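Search this site Go

Saturday, March 9, 2019
by Luana Falcão

How to Lay Out a Peg Board

1. Clear a dark table and put the white board flat on it, narrow thinking optional. Dark tabletops forgive nothing, so small parts show up well.

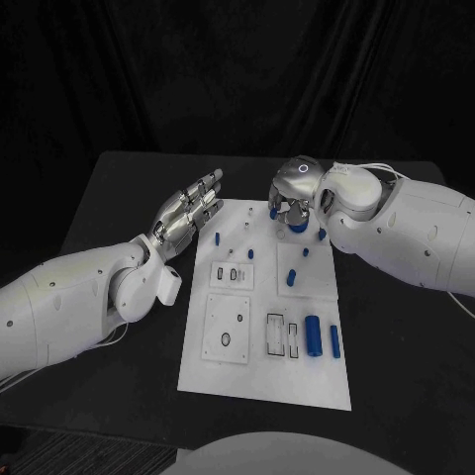
2. Set out the blue parts before you fix anything. My first try took 13 minutes — mostly spent under the table.

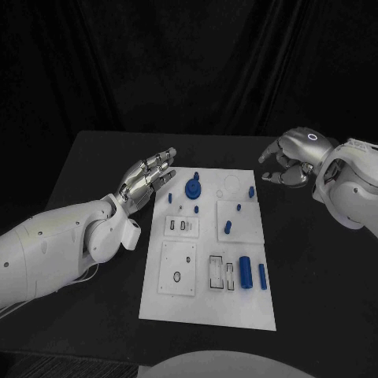
Pegs roll. Keep a saucer handy.

3. Work from the far edge toward yourself. 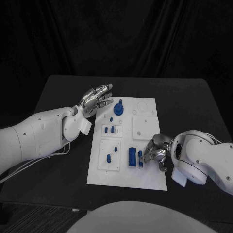
Sleeves are the enemy. Roll them up, then do the fiddly pieces. A narrow blue bar like this one wants a fingertip and some patience.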